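About Loltevine

Loltevine is a chamber music series and small music school. We put on concerts from fall through late spring, run a string program for children and adults, and lend instruments to students who need them.

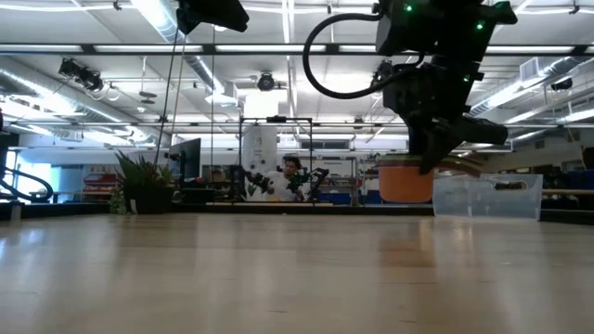 We began with house concerts. Géza Szekeres and Kálmán Veres had played together in a quartet for years and wanted a place where they could perform pieces that larger halls rarely program. The first evening was two Haydn quartets and a set of Bartók duos, played in Géza's living room to whoever would fit. The concerts moved to a rented hall on Katona Street when the neighbors began asking for tickets as well.

The hall seats 80. We have looked at bigger rooms and decided against them. A string quartet can be heard clearly from the back row here without amplification, and the players can hear each other. Seats are not numbered. Doors open half an hour before the music starts.

The Nirkus Quartet is our resident ensemble. It rehearses in the building and opens and closes each season. The other dates go to visiting players, mostly duos and trios, with a solo piano recital in the middle of winter. We ask every visiting group to include at least one work by a living composer. Some bring a piece they have commissioned themselves, and a few have given first performances in our hall.

The school

Bianka Szénási runs the school and teaches violin and viola. Gavin Pollock teaches cello and coaches the chamber groups. Lessons are one to one and last 45 minutes for adults and 30 for younger children. Students who have played for a year or more can join a chamber group, which meets weekly and plays for the public each June.

There is no audition for lessons. For the chamber groups we ask to hear you play two short pieces so that we can place you with people at a similar level. Adult beginners are welcome and make up a good part of the student list.

Instruments are lent for a full school year. Families pay for strings and for any repairs beyond normal wear. If a child outgrows a violin midyear, bring it in and we will exchange it for the next size if we have one.

The library

Kálmán keeps our sheet music library, which holds 1113 scores and sets of parts. Of these, 421 came from the estate of a viola player who taught in the area and marked his fingerings in pencil on nearly everything. We have left the markings in. Students and visiting players may borrow up to 5 items at a time. Rare editions stay in the reading room.

Recordings

Orlando Espinoza records most of our concerts. A selection comes out on our own label, Inari, usually as downloads with a short printed run on disc. Recordings are made with the audience present and edited very lightly, so you will hear a page turn now and then.

How we are funded

Ticket sales pay the visiting musicians. Lesson fees pay the teachers. Rent, tuning and the instrument collection are covered by donations and by hiring out the hall for rehearsals when we are not using it. Hall hire includes the piano, music stands and chairs.

To ask about lessons, tickets or hall hire, write to the office through the contact page. During the season we reply within two working days.

Page last updated 28/01/2024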